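Ticket 300-76: Okness arm kit, memory teardown routine stops before it reaches the modules
Product: Okness disassembly kit, trial unit, with Zeltix control software
Status: Waiting on customer

Customer wrote:

Hello, and thank you for being so patient with us last time! We've had the kit in our Lanurier workshop since June and we're very fond of it, but we're stuck again. The routine starts nicely, the arm moves over to the tower, and then it halts with "target height out of range" before it gets anywhere near the memory slots. It has done this on 5 runs out of 7. I've re-homed the arm, restarted Zeltix twice and tightened everything on the fixture plate I could get a wrench on. The same computer type went through fine in the demo, so I'm a bit lost. Photo attached.
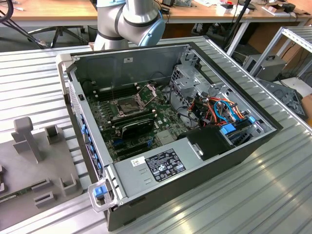
Attachment 1: tower on the table with side panel off, arm behind, fixture plate at left.

Support replied:

Hi there, and thanks for such a thorough write-up, it saves us a lot of back and forth. My first suspicion is the socket. The metal bracket over it is raised and the lever arms are open, and the routine expects them closed, so the height check may well be picking them up on the way to the slots. Could you fold the bracket down, latch the levers and try again at the slow speed setting?

While you're in there, please tuck the loose power wires back by the drive cage, and move the thin black cable that loops over the board if it has any slack. Then run the height check by itself (Tools, then Ellis Calibration) and send us the log. It takes roughly 300 seconds, so there's time for a coffee.

If it still halts, don't change the fixture just yet. Reply here and we'll set up a call.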